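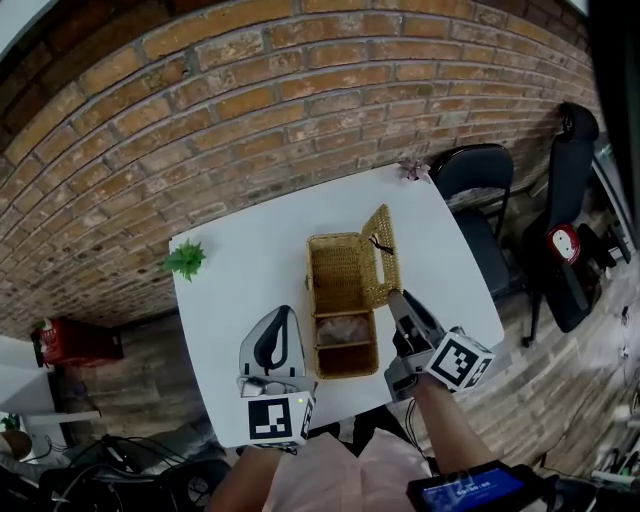

Also, ich wollte ja nur einen neuen Controller. Der alte hatte diese Macke, dass der linke Stick immer ganz leicht nach oben zog, und wer mal versucht hat, mit so einem Ding in Rodholm die Hafenrunde zu fahren, der weiß, wie das endet. Im Wasser nämlich. Jedes Mal an derselben Boje!

Meine Schwester meinte, ich soll einfach in den Laden gehen. In welchen denn, bitte? Bei uns gibt es einen Bäcker und zwei Optiker. Also saß ich nachts um halb zwei auf Mamar, diesem Marktplatz mit den blinkenden Prozentzeichen, und las Bewertungen. 113 Stück, alle mit fünf Sternen, und mindestens die Hälfte davon handelte von einem Duschvorhang. Ich habe trotzdem bestellt. Der Altow in Mattschwarz, kabellos, mit Halterung fürs Handy, Versand inklusive.

Zwei Wochen lang passierte gar nichts. Dann kam eine Nachricht von der Verkäuferin, Kazue Higuchi. »Ihr Altow ist leider unterwegs«, schrieb sie. Leider! Ich schrieb zurück, dass ich mich darüber eigentlich freue. Sie antwortete nach vier Minuten: »Dann freue ich mich auch. Was spielen Sie?«

Tja, und so fing das an. Ich erzählte ihr von Rodholm und der Boje, und sie kannte das Spiel! Sie hatte fast 600 Stunden darauf, alles auf einem Neves, so einem winzigen Handheld, bei dem man die Schultertasten mit dem Fingernagel drücken muss. Sie schickte mir ihre Bestzeit. Ich habe ihr meine dann lieber nicht geschickt (die war mit Boje).

Der Controller kam im April, in einem Karton, in den auch ein Toaster gepasst hätte. Ich hab ihn mit dem Handy gekoppelt, beziehungsweise erst mal mit dem Fernseher der Nachbarn, die daraufhin klopften, weil bei ihnen die Lautstärke hochging. Danach lief es. Der Stick stand still wie eine Eins. Ich fuhr die Runde, nahm die enge Kurve am Kran, kam an der Boje vorbei, zum ersten Mal in meinem Leben, und war so begeistert, dass ich frontal in die Fähre gerauscht bin.

»Die Fähre kommt immer«, schrieb Kazue, als ich ihr das gestand. »Sie müssen vorher hupen.«

Hupen! Ich wusste nicht mal, dass man hupen kann. Es liegt auf dem Steuerkreuz, nach unten, und man kriegt dafür auch noch 3.000 Punkte, wenn die Fähre ausweicht. Seit zwei Jahren spiele ich das.

Wir fahren jetzt abends gegeneinander, sie auf ihrem Neves und ich mit dem Altow, wobei es bei ihr dann schon früher Morgen ist und sie nebenbei Päckchen klebt. Ich verliere meistens. Gestern lag ich bis zum Kran vorn, wirklich deutlich, und da hörte ich sie hinter mir hupen.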